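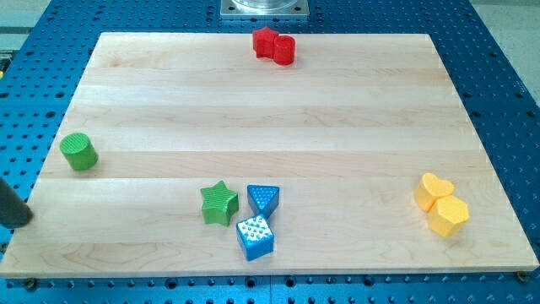
Ga-eun Shim wants the shapes back in the shape sorter, and she wants them back before her youngest turns two. Her letter reached Kedutside Toy Library in February, and by the end of that week we had a pile more asking for much the same thing: chunky blocks, bright colours, nothing that needs charging!

So we're thrilled to announce Loose Shapes, a new borrowing collection built around the humble shape block. It opens to all Kedutside families next month, and it's free with your usual library card.

The idea is a simple one. Shape-sorter sets come back to us all the time with the box cracked or the lid gone, and for years the blocks went into a cupboard. Now they'll go out on their own in drawstring bags, red, green, blue and yellow all mixed in together, ready to be tipped out on any flat surface you've got. A broad maple board is lovely for it (the blocks stand up nicely and the colours really sing against pale wood), but a tray or the kitchen floor will do the job just as well.

"Kids pair them up, line them up, swap them over and tell you they're a family of ducks," says Hyun-seo Yang, collections coordinator at Kedutside. "My favourite thing is when a toddler makes little groups and you can't work out the rule. Is it colour? Is it shape? They know, and they're not telling."

There are 600 blocks in the collection to start with, washed and checked by hand. Each bag can be borrowed for 3 weeks and renewed once if no one else is waiting. A folded card inside suggests 5 games, from matching colours to a guessing game played with the blocks under a tea towel, and Dong-hyun Yang has drawn the pictures for it. The cards are in English and Korean, with Amharic on the way thanks to Abenezer Yimer.

We'd also love your old sets. Broken boxes are fine, missing pieces are fine, and faded blocks are fine too as long as they aren't chipped or split. Drop them at the front counter during opening hours, or in the grey bin by the Cheema Street door after 5 pm.

Opening morning starts at 9:30 am in the front room, with play mats down and morning tea on. Prams are welcome and there's no need to book.

Media contact: Deok-su Yeon, Kedutside Toy Library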